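The Folding Rules

Effie Dow had written the rules out by hand before anyone thought to type them, and the handwritten sheet was still the one people looked at, pinned beside the kettle in the long room at Pedthorpe with a tea ring over rule three.

There were five of them. Gavin Purves, who had run a laundry before he ran anything else, thought five was plenty, and Haoran Ren, who was new that April and very keen, thought there ought to be a good many more. He had come from Wanulen with a notebook full of suggestions, and he read them aloud over lunch in a hopeful sort of voice until Effie passed him the biscuits.

"Take the corners first," said rule one. "Lift before you pull. Pull until it is straight and then stop. If it slips, put it down and begin again. Say what happened, even when it is dull."

It was the third that gave Haoran trouble. He wanted a number for it. How straight was straight? How hard was a pull? A T-shirt would stretch if you let it, he said, and a stretched shirt was somebody's shirt spoiled, and surely a proper standard ought to say so in figures that a person in another town could follow without ringing up Effie to ask.

"They're very welcome to ring me," said Effie, who liked the telephone.

All the same she went and stood beside him on Thursday afternoon, with her cardigan round her shoulders and her glasses pushed up, while he set the grippers going on the blue one. 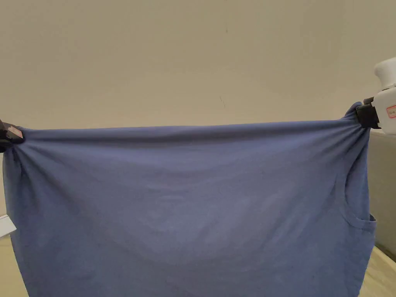 Part Two: Rule Three

"Now, look along the top," said Effie. "Never mind the rest of it for a minute. What's it doing?"

"It sags," said Haoran. "A little. It's higher on the right."

"And would you pull it any more than that?"

He thought about it for longer than she had expected, and she was pleased with him for that. There were creases coming away from both corners, faint ones, and where the jaws had hold of the cloth it was bunched up tight like the neck of a pudding bag.

"No," he said at last. "I'd stop there. But I couldn't tell you why, and that's just what worries me."

"Well, then," said Effie, "write down that you'd stop, and write down what you saw when you decided it – the sag and the creases and all of it – and when you've done that over and over, I dare say you'll have your number, and I shall type it up myself and put it under the third rule in small letters."

Haoran uncapped his pen. Across the room Gavin had put the kettle on, and was asking whether anybody had seen the good mugs.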